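Speaker notes – "Do we need the bright stuff?" Gonside play and dining session, after the morning break

Slide 1. Open with the catalogue claim: coloured dishware helps kids eat better, share better, learn their colours. Pause. Ask who has seen it happen. I haven't, and I've been buying the stuff for 11 years.

Slide 2. Rurnville centre. They replaced 92 pieces of plain white with mixed colours. Staff liked it. Kids argued over the purple. Don't oversell this, it's one centre.

Slides 3 and 4. Leave each up for a bit. Ask the room which piece they'd hand out last.
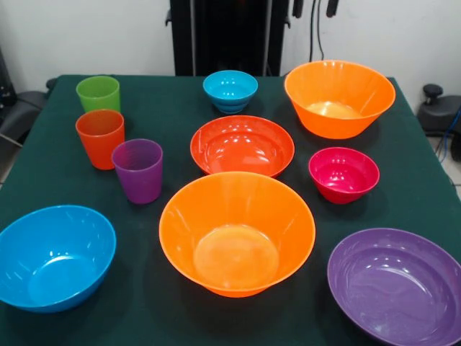
Plastic cups and bowls on dark green cloth.

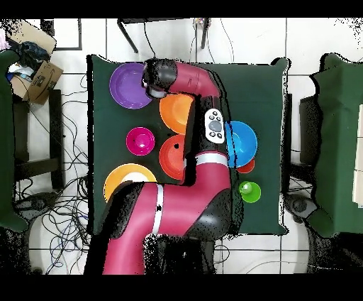 Slide 5. Colour sorting. Sounds tidy until you ask where orange stops and red starts. Two adults at Dedley couldn't agree, so I'm not marking a four-year-old wrong.

Slide 6. Cost. The Dedley quote was $237 before freight. Nesting matters more to me than colour – a bowl that won't stack is a cupboard problem by December.

Slide 7. What I'd do: pick one colour per shape, trial it for 6 weeks, write down what gets fought over. If the supplier has evidence, ask to see it. I'm still waiting on mine.

Questions. Skip the dishwasher one if we're running late for lunch.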